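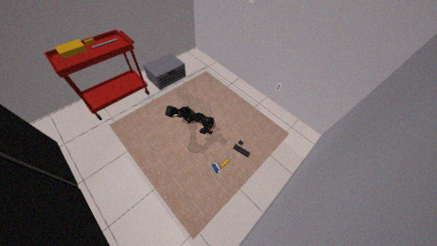
Mine stays nice and quiet for the first few seconds and then it throws itself across the room, and I've changed every number I can find, went a comment under my last page. Is it the arm or is it the simulator?

Could be either! Mine was both, plus a bit of me. I lost most of a December to this exact fault, so I'm writing down the order I check things in now. The setup is a Clason arm brought into Gelemen with the Shezi importer, with the room and the clutter coming out of the Lundby props pack. If you use a different stack the menus will have other names, but the checks carry over fine.

## What the fault looks like

You press play and all seems well. Then, at some point, a joint starts to buzz. The buzz travels down the chain, the gripper whips around, and the whole arm takes off (mine once ended up outside the building). On my machine the kick came at step 820, every single time, and I want you to notice that "every single time" part. A fault that repeats on the same step is a gift. Leave the random seed alone until you've fixed it.

If yours kicks on the very first step, skip down to the collision section. That one is nearly always two shapes overlapping.

## Before you touch anything

Save a copy of the scene. I know, I know. But you're about to change a bunch of settings, and at some point you'll want to get the broken version back so you can prove you fixed it.

Then turn on the joint log:

```
gelemen run room.scene --log joints --stop-at 820
```

Put your own step number in there. Open the log and scroll back up from the end. You're looking for the first joint whose speed flips sign on every step. It's usually a boring one early in the list, and the one that looks the most dramatic on screen is just getting dragged along. I spent two evenings tuning the wrist on mine and the wrist was innocent.

## Check the base

Click the root of the arm and look for **Fixed base**. Shezi leaves this off when it imports, so unless you ticked the box yourself, your arm is a loose object like any other. It'll lie on the rug among the tools quite happily until you command a joint, and then the base moves instead of the gripper.

A loose base isn't wrong in itself. If you want an arm that can be knocked over, leave it off. But you can't tune the drives on an arm that's sliding around, so:

1. Tick **Fixed base**.
2. Run to the step where it used to kick.
3. Write down whether it still does.

Mine still did, just later. So that was part of it.

## Check the masses

Open the link list and sort by mass. Anything that came in without one gets a default, and the default has no idea whether it's looking at a shoulder housing or a fingertip. In my file the gripper body was 30 times heavier than the link holding it up. The solver really doesn't like that, and I don't blame it.

Type in the masses from the data sheet for your arm. No data sheet? Tick **Compute from volume**, pick a sensible density, and then read down the column and ask yourself whether each link should weigh more or less than its neighbor. You'll spot the silly ones fast. Check the inertia values while you're there. If you fix a mass and leave the old inertia in place, you've got a link that weighs one thing and spins like another.

## Check the collision shapes

Switch the view from **Visual** to **Collision**. The first time I did this I said a word out loud. Shezi wraps each link in a simple hull, and on an arm with chunky housings those hulls poke into each other at the joints. When the arm is straight they may clear. Fold it into a zig-zag and they start to overlap, and the solver shoves them apart as hard as it's allowed to.

Here's what I do:

- Filter out contacts between links that share a joint. There's one checkbox for this, **Ignore neighbors**.
- Drag each joint slowly through its full range with physics paused, watching for hulls turning orange.
- For any pair that still goes orange, swap the hull for a couple of boxes.

Please don't just turn off self-collision for the whole arm – I did that for a week and it looked wonderful, and then the gripper went straight through the forearm during a grasp and all my results from that week were junk.

Look at the props too. Lundby objects are pretty good, but small things that almost touch on screen can be touching in the collision view. On my rug that meant the yellow screwdriver-like tool and the little blue and white thing next to it. Nudge them apart or let everything settle for a bit before the arm gets its first command. A flat object that's been dropped a hair into the floor will pop up like toast.

## Check the drives

Right, gains. Everybody starts here, me included, and I'd beg you to get through the earlier sections first.

Set the stiffness low and the damping high. The arm will feel like it's moving through syrup. Good! Now raise the stiffness on one joint at a time, starting from the base, and stop when you see any buzz at all. Back off a little and go to the next one.

```
joint: shoulder_lift
stiffness: 820
damping: 23
max_effort: 30
```

That's where my shoulder ended up (yes, 820 again, pure coincidence, and it confused me no end when I was grepping the logs). Don't copy those numbers over to your arm. Do make sure that **max_effort** has a value in it, though. An empty box means no limit, and with no limit a small error can turn into a launch.

## Check the target you're sending

This was the real culprit for me. My script sent a home pose in degrees and Gelemen reads radians. The first targets were all zeros, so nothing looked off. Then step 820 rolled around, the first proper waypoint went out, and the shoulder was told to go around more times than I care to work out.

Print your targets next to the joint limits before you send them. Better yet, refuse to send anything outside them:

```
for joint, target in plan:
 low, high = limits[joint]
 if target < low or target > high:
 stop_all()
 raise ValueError(joint)
```

It's 7 lines if you add a log message, and I'd add one.

## If there's a real arm waiting

Same script, same bug, real motors. I hadn't plugged in my actual Clason yet when I found this, and I felt a bit sick about it. So now nothing goes from Gelemen to the hardware until:

- the limit check above is in the script that talks to the arm, with no copy living elsewhere
- the scene has run start to finish with the effort limits set to the same values as the real ones
- I've fed it a bad target on purpose and watched it stop

And for the first real run, speed turned way down, everyone out of reach, and the emergency stop in my hand before I enable the motors. Check that the stop cuts power to the motors as your manual says it should. A stop button in the software window doesn't count, seeing as the software is the thing we're worried about. One more: find out what your arm does when power goes. Some hold with brakes and some sag, and you want to know which before there's anything fragile under it.

## Still kicking?

Halve the time step and run it again. If the kick goes away, you've still got a stiff drive or a bad mass somewhere, so go back to the joint log and look at that first flipping joint again. If it doesn't budge, delete the props one by one with the arm holding still, then put them back. And if you post in the comments, paste the step number, the joint name, and whether the base is fixed. I can usually make a decent guess from those.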